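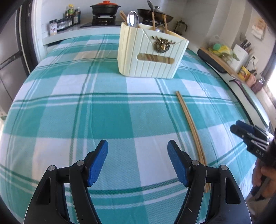 Progress report to the Lucero Fund, second half of the grant

Hi all,

I promised you a proper update once the miso was far enough along to taste, and it is, so let me catch you up on the test kitchen and the recipe booklet. Warning: I've been living with fermented beans since spring and I may go on a bit.

The short version is that we're on schedule with the recipes, a little behind on the booklet, and under budget. The grant was $2,000 and I've spent $1,803 of it, with the receipts attached in the order I found them in my apron pockets (sorry). Most of it went to rice, soybeans and the crocks. The rest of the money is set aside for printing, and I'd like to keep it there if that's okay with you.

Now the food! When I wrote the proposal I said I'd develop home-sized miso recipes using beans people can buy at any grocery store in Hamstead, so you wouldn't need to mail-order anything except the koji. I have 6 batches going. The chickpea one is the star so far. It's pale and sweet and almost buttery, and I've been whisking it into salad dressing, rubbing it on salmon, and eating it off the spoon while pretending to check the salt. The black bean batch is deeper and saltier and wonderful with roasted squash. The pinto bean batch tastes like refried beans that went to college, and I mean that kindly.

The navy bean batch I had to start over. I mashed the beans while they were still too hot and stirred in the koji right away, and it never got going. It smelled like wet cardboard for weeks. I've put a line in the recipe telling people to let the mash cool until they can hold a handful comfortably, and that's the kind of instruction I'd have skipped if I hadn't ruined a batch myself.

Koji was the other headache. I'd planned on using the dried rice koji from Hokari for everything, but they were out of stock for most of the summer, so I bought spores and grew my own in a cooler with a jar of warm water. It worked fine! It also meant getting up at 4 a.m. to break up the clumps, and I don't think that belongs in a beginner booklet. Hokari has it back now, so the recipes assume the dried kind and the homegrown method gets a page at the end for anyone feeling brave.

On the tasting side, I took the young chickpea miso to the Brunditz food fair in September and handed out little cups of soup. By the end of the afternoon we'd gone through 277 cups and I was out of scallions. People were split on the salt. The longtime miso eaters thought it was perfect, and the newcomers wanted it milder, so I've cut the salt slightly in the short-aged version and told readers to keep that one in the fridge once it's ready. The long-aged version stays as it was.

As for the booklet, the recipe text is drafted, and the soup, glaze and dressing pages have been cooked through twice. Still to do are the pickles (cucumbers are done, daikon isn't), the page on what to do about mold on top, and a conversion chart from cups to grams that I keep putting off. I'd asked for the end of October to have it at the printer. Could we make that November? I'd like to taste the black bean batch one more time before I commit to an aging time in print.

One request while I have you – if the fund has a shelf somewhere cool and dark, I could really use a home for two of the crocks over the winter. My pantry is full and my hallway smells like soup.

I'll bring jars to the next meeting. Please bring crackers.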